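Dellholm Repair Room: progress report to the Tolilard Fund

Reporting period: January to June
Prepared by the Repair Room, Hawthorne Centre, Jumville

Background

The Fund awarded us £3,796 to reorganise the small tools and consumables at the Repair Room, buy what was missing and set up a system for lending items out. The application described three stages: sort, store and lend. The first stage is finished, the second is nearly finished and the third has been started on a small scale. This report takes them in order and ends with spending and the plan for the rest of the grant.

Stage one: sorting

Before the grant most of our small tools lived in mixed boxes under the bench in the back room at Hawthorne. People coming to repair sessions would tip a box out to find one screwdriver, and things went back into whichever box was nearest. Duplicates were bought for items we already owned. We had also been given a lot of household goods over the years, some for repair and some as stock, and these had got mixed in with the tools.

Sorting was done over 8 sessions, which is 2 more than we had allowed for. The extra time went on electrical items. Anything with a mains lead was put aside for inspection and only went back into use once it had passed. Items that failed were stripped for parts or taken to the recycling centre in Jumville. We had expected to do the inspection at the end in one go, but it was easier to keep things separate from the start.

Everything else was sorted by job and not by type of tool. We tried it by type first, with all the cutting tools in one place and all the adhesives in another, and it made sense on paper. In practice someone fixing a chair or a toy wanted four different things from four different shelves. The present arrangement has a section for wood and furniture, one for fabric, one for small electrical work and one for general household repairs.

Stage two: storage

The original plan was to buy a matching set of drawers. The quotes came in higher than expected, and the drawers were deeper than we needed, so small parts would have been lost at the bottom. We have bought a smaller unit and made up the rest with open storage.

For small parts we now use clear plastic organiser cases with transparent lids. They go at the back of the sorting table while a session is being set up, next to the black dish drying rack and whatever else is waiting to be put away. The table has a black cloth over it. 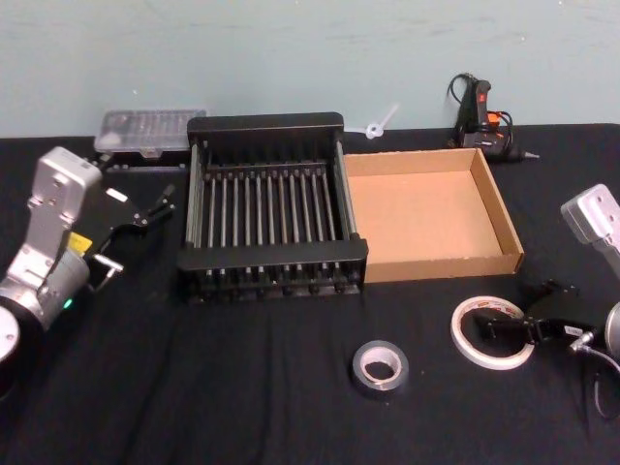 The rack is one of several household items that have moved from the donated stock into the room's own equipment. Sheet materials and flat packets had been sliding about on the shelves and getting bent, and we were about to order an upright file holder for them. A rack of this kind keeps them on edge and cost the project nothing. We will see how it lasts before deciding whether to buy anything else for the purpose.

Labelling has been slower. The first labels were handwritten on masking tape and began to peel within a few weeks. We have moved to printed labels on the shelves. The cases are being relabelled as they are refilled, and the fabric section is the only one fully done. The wood and furniture section will be next.

For loose items in use during a session we have settled on shallow, open cardboard trays. A tray goes on the table for each repair, the parts go into it, and it is emptied when the repair is signed off. We looked at plastic trays and may still buy some, but cardboard ones are free, can be written on and are easily replaced. Their weakness is glue and oil, and a stained tray is thrown away at the end of the session.

Cords have been a recurring nuisance. Leads left hanging off the bench were the most common entry in our incident book last year. The rule is now that every lead is wound up before a tool is put down for storage. The black glue gun, for instance, is kept with its cord coiled round the body and handle. This is quick and clears the table, but it is not ideal for the cord where it enters the handle, and we would like to move to a looser coil held with a reusable strap. At present people use whatever is to hand, and single-use zip ties end up on the table and along the wall after most sessions. Reusable straps are on the next order.
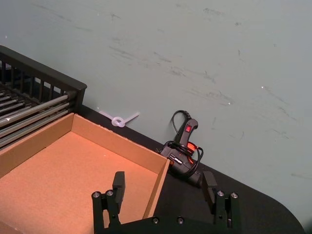 Stage three: lending

Lending opened in April with the general household section only. Up to the end of the period there had been 54 loans. The most popular items were clamps, the staple gun and the sewing box. Most came back on time. Late returns were dealt with by a telephone call and we have not had to charge anyone for a replacement.

The loan record is kept in a paper book at the front desk. The application mentioned a computer record, and we still intend to set one up, but the book has been adequate for this volume and people find it quick. We will make the change when the wood and furniture section opens for lending, as it contains the more expensive items and we will want to record their condition going out and coming back.

Electrical items are not being lent yet. Our insurer has asked for a written inspection procedure and a limit on the length of each loan. A draft has been sent and we are waiting for comments.

Spending

Spending to date has been on the drawer unit, organiser cases, shelving brackets, electrical inspection and the label printer. The drawer unit came in under budget because we bought the smaller size. Inspection came in over. The one has more or less covered the other, and we are not asking for any change to the total. Receipts are attached separately.

We would like the Fund's agreement to move the remainder of the drawer budget into consumables, mainly straps, label tape and glue sticks.

Difficulties

The back room is shared and has to be cleared by six in the evening. Half-finished sorting has to be packed away and laid out again next time, and this accounts for a good part of the delay. The Hawthorne Centre has offered us a lockable cupboard in the corridor from September.

The walls in the room are scuffed and would benefit from a coat of paint. This is outside the grant and we have raised it with the Centre.

Next period

Finish the labels in the wood and furniture section and the small electrical section.
Replace zip ties with reusable straps on all stored leads.
Agree the inspection procedure with the insurer.
Open the wood and furniture section for lending in October.
Set up the computer loan record.

Our final report will be sent in January, with the full loan figures and the closing accounts.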